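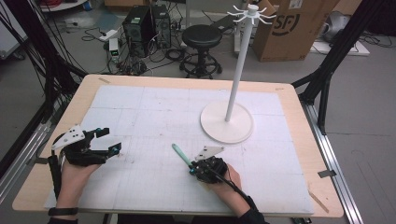
Trying Out Two Hand-Held Grippers: Project Report
Ermira Berisha and Teodora Đorđević
5/16/18

1. Why we did this

The handout for this course says that hand-held grippers are "a natural way to show a robot what to do." We wanted to find out how natural. Our lab bench has a pair of them, one for each hand, each with a white triangular plate and black dots on top for tracking. The other choice was the Vasirura arm, which we moved with its own controller. We gave both the same job and compared them.

Going in, Teodora thought the grippers would win easily. Ermira did not. By the end we had both moved a little, but not far enough to agree with the handout.

2. The job

The job was to hang things on a mug tree and take them off again. We picked it because the hooks curl upward, so you can't just drop something onto one. You have to come in at an angle, go over the tip and then let the part settle. For a person this takes no thought. For anything with two stiff fingers it is annoying.

We taped a sheet of grid paper to the table so the tree could go back to the same place each time. This was worth doing, though the tape lifted more than once and we are not sure every run started from the exact same spot.

3. How we ran it

Each of us did 12 tries with the grippers and 12 with the arm. Before that we each had five practice tries that did not count. A try was good if the part stayed on the hook after we let go and the tree did not tip or slide. We did not write down near misses, and we should have.

The tracking software was Tuvus, with the settings it came with. We meant to test Collura as well, but it would not read the plates under our lights and we ran out of time. Any claim we make about tracking is a claim about Tuvus in one room.

4. What we found

The grippers were faster. There is no argument about that. Most tries were over before the arm would have finished its first move. They also felt better to use, and this is where we started to get suspicious, since feeling good is not a result.

When we played back the recorded paths, they were worse than we expected. Turning the wrist to get around a hook often tilted the plate too far, and the path jumped. Six of the recordings had a jump big enough that we would not give them to a robot. All six were counted as good tries, with the part sitting on the hook. So the success count for the grippers looks great and says very little about whether the data is usable.

The cables were the other problem. They run off the table from both grippers, and after a while you notice that you are planning your moves around them. Ermira started reaching from the right every time. Her paths look neat and nearly the same, and we don't know how much of that is skill and how much is cable.

The arm was slow and dull to drive, and it bumped the tree more often than we did by hand. But its log was clean. The file says where the arm was at each step, up to 4000 points per try, and we found no jumps in it. A failed try on the arm still gave us a path we could trust.

5. What we do not believe

We do not believe our own speed numbers very much, so we left them out. Two people who know what is being timed will hurry. We also don't believe the idea that anyone can pick up the grippers and record good examples right away. Our practice tries were bad, and our later tries only looked good until we played them back.

Mr. Hodžić asked whether better camera placement would fix the jumps. Maybe. We moved the camera once and the jumps showed up in other places — fewer on one side of the tree, more on the other. One move is not a test.

6. If we did it again

Check every recording right after it is made. Hang the cables from overhead. Use a person who has not read the handout. We would also put the tree in more than one place, because right now all of our results are about one tree in one spot on one sheet of paper.

For the next group: the spare tape is in the drawer under the printer, and the Tuvus settings file has to be loaded again each time you restart.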